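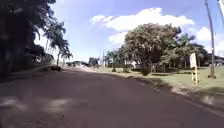 Aliki Liapis
Contributing writer, packaging and distribution

Deligiannis has been packing eggs for other people's brands since the family sold its own flock. The plant stands outside Osach and takes eggs from 32 farms, most of them in the Gruvura district. I went to ask about breakage, which the firm measures more closely than anyone else I have interviewed for this series.

"There are two kinds of crack and they should never be added together," Deligiannis told me. "An open crack leaks. You find it by looking. A hairline does not leak, and you find it with a lamp or by sound." The plant uses sound. Each egg is tapped lightly several times as it turns on the rollers, and the response is compared with that of an intact shell. A sound shell rings at a clear pitch. A cracked one gives a dull, uneven reply.

The setting of the threshold takes up more of the working week than I expected. Set it tight and good eggs go to the breaking plant at a lower price. Set it loose and customers open boxes with cracked eggs in them. "We reset when the flock age changes," he said. "Older hens lay larger eggs with thinner shells. The ring is different. If you keep the spring setting into the fall, you reject the wrong ones."

I asked where the cracks come from. He divides them into three groups: the nest and the belt, the farm's own stacking, and transport. For transport the plant ran its own trial in February. It loaded 168 trays of screened eggs on the back axle position of a truck, drove a normal collection route, and screened them again on return. The same was done with the trays over the front axle.

"The back was worse, as anybody would guess," he said. "What I wanted was how much worse by tray height." The top two layers of each stack had most of the damage. The load on a top tray is small, so it lifts and comes down again. The bottom trays carry more weight but move less.
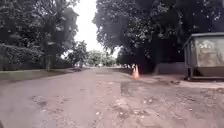 Worn surface and traffic cones on a tree-lined stretch of road in the Gruvura district.

The firm changed two things after the trial. Stacks are now strapped with a flat board on top, and the pulp trays were replaced on the longer routes with Prenen, a molded plastic tray with a deeper cup. I asked whether the plastic tray alone would have been enough. He does not think so. "A deep cup holds the egg. It does nothing for the tray. Without the board, the whole tray still jumps."

Washing the plastic trays has a cost that the pulp ones did not have. They go through a tunnel washer at the plant and must be fully dry before they go back to a farm, where a wet cup can carry bacteria through the shell pores. The drying section is now the slowest part of the return loop. The plant owns 923 stacks' worth and he would like more, mainly to allow a longer drying time.

Tire pressure came up next. Drivers had been filling to the figure for a full load and leaving it there. Eggs are bulky for their weight, and the trucks seldom reach that load. The pressures were lowered within the range given by the truck maker. "That was free," he said. "I am annoyed that we did it last."

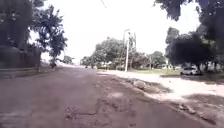 Broken asphalt on the same road, with the paler shoulder to the right.

On speed he was more guarded. The route schedule allows extra minutes on rough sections, but he has no figures that separate speed from surface. A logger in the load records shocks along three axes, and he showed me a printout. The vertical trace is the only one he reads regularly. The sideways trace matters on bends if the straps are slack, and he would sooner check the straps.

Temperature is the next item on his list. Eggs that come off a cool truck into a warm hall collect moisture on the shell, and this affects the tap test as well as hygiene. A holding room between the dock and the grading line has been drawn up. He is waiting for a price on the insulated doors.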